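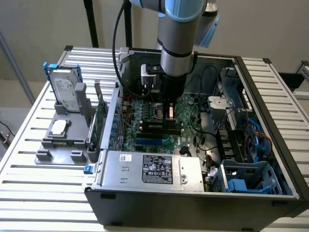

Can I use the Tinemcombe rainfall readings to say whether the valley is getting wetter?
Only with a lot of care, and not from the daily totals alone. The gauge was moved twice and one of those moves was never written down.

Tinemcombe Rain Book, typed edition
README, last revised June 19, 2026

What you are getting
One plain text file of daily rainfall readings, copied out of a set of handwritten notebooks kept at Tinemcombe, and a second file of remarks. There are 1320 readings in the main file. The remarks file has 553 lines, many of which say things like "fine" or "wind got up after tea" and can be skipped.

Columns
date: day the gauge was read, which may not be the day the rain fell
mm: rainfall in millimetres
reader: initials as written
flag: blank, D (doubtful) or G (gap filled by the reader)
note: line number in the remarks file, if any

Who did what
Noboru Noguchi read the gauge for most of the period. Yae Onishi read it when he was away. Mitsuko Aoki typed the notebooks and Yaroslav Pasichnyk checked her typing against the pages. The flags are mine, so complaints about those come to me.

Things I don't believe
The February readings in the second notebook are too neat. There are 16 days in a row ending in .0 or .5, in the same ink, and I think they were filled in at one sitting. They are flagged D. Noguchi says he read the gauge every one of those days and he may have done, but I would not hang an argument on it.

The readings marked G are guesses. Leave them out. I only kept them because taking them away made the monthly sums in the notebooks impossible to follow.

I have been told more than once that the Histilmont gauge over the ridge "agrees" with this one. I have seen the comparison. It leaves out every day on which either gauge read zero, and it shifts one set by a day without saying so. Please don't quote it.

Snow is a mess. Some readers melted it and measured the water, some wrote down the depth, and one wrote "snow" and left it at that — those days have an empty mm column. An empty column does not mean dry.

Moves of the gauge
First move: from the yard to the bank behind the chapel, see remarks line 1. Second move: unknown date. Onishi remembers it being by the gate, and the readings drop after a certain page, but a dry spell would look the same.

Changes since the last version
Fixed two swapped dates in the third notebook.
Took out the trend line. It should never have been in there.
Put back the readers' initials.

Reuse
Copy it freely. If you publish anything from it, say which flags you kept and which you dropped.

Osamu Ichikawa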